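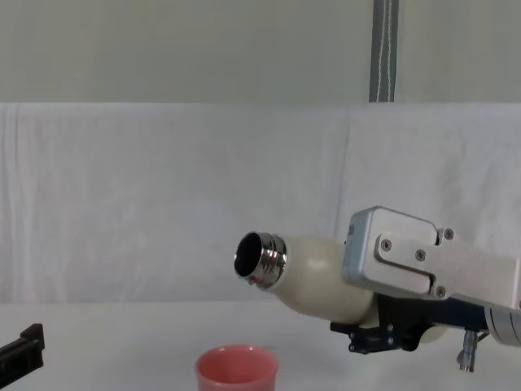
Grastport Refill Program: Progress Report to the Onholm Fund

Prepared by Heidrun Fankhauser, program manager
22 August 2026

1. Status

The program is on schedule in two of its three work areas. The refill stations and the bottle loan scheme are operating as planned. The water quality work is behind, for the reasons given in section 4. Spending is within the approved budget and no transfer between budget lines is requested.

2. Refill stations

All stations in the first group are open to the public. The two at the ferry terminal were connected last, after the harbor office asked for a separate shutoff valve on each supply line. The valves were fitted by Stisen under the existing contract at no extra charge.

Flow meters are read once a week. The terminal stations carry most of the load, and demand there follows the ferry timetable closely. The station at the Bíró Street library is used less than forecast. It stands behind the bicycle racks and is hard to find from the street. We have asked the city for permission to put up a sign at the corner and expect a decision next month.

One station was out of service for nine days with a failed push button. The replacement part was not held locally. Stisen now keeps a spare button and a spare solenoid at its Grastport depot.

3. Bottle loan scheme

The scheme holds 3248 bottles. Of these, 2000 are assigned to the schools and 200 are kept back as replacements. The rest circulate through the library, the terminal kiosk and the sports center.

Returns from the schools are good. Returns at the kiosk are poorer, mainly among day visitors, who pay the deposit and then keep the bottle. The deposit covers the purchase price, so this is not a financial loss, but each missing bottle has to be reordered and labeled. Amirul Harahap is preparing a proposal to raise the kiosk deposit for the summer season only. It will be sent to the Fund before any change is made.

Caps are the main wear item. The seal hardens with repeated hot washing and begins to leak at the thread. Caps and seals are now checked at every wash and replaced separately from the bottle body. The wash contractor has lowered the rinse temperature within the range allowed by the hygiene plan — the effect on seal life will be reviewed in January.

4. Water quality

Sampling began late. The laboratory first chosen withdrew, and the second required a different sample container and a shorter delivery time. Samples are now collected on the morning route and delivered the same day.

All results received so far meet the drinking water standard. Copper was higher in first-draw samples at the sports center, though still within the limit. The branch line there is long and stands unused overnight. An automatic morning flush has been set on the station controller, and follow-up samples have been taken. Results are pending.

5. Next period

Install the library sign, subject to city approval.
Complete the remaining sampling rounds and submit the full results table.
Submit the kiosk deposit proposal.
Agree on locations for the second group of stations with the parks department. Two of the proposed sites have no drain connection and may have to be dropped.

6. Decision requested

We ask the Fund to approve a later due date for the water quality report, moving it to the end of January. The other reporting dates are unchanged. The meter readings and the expense statement are attached separately.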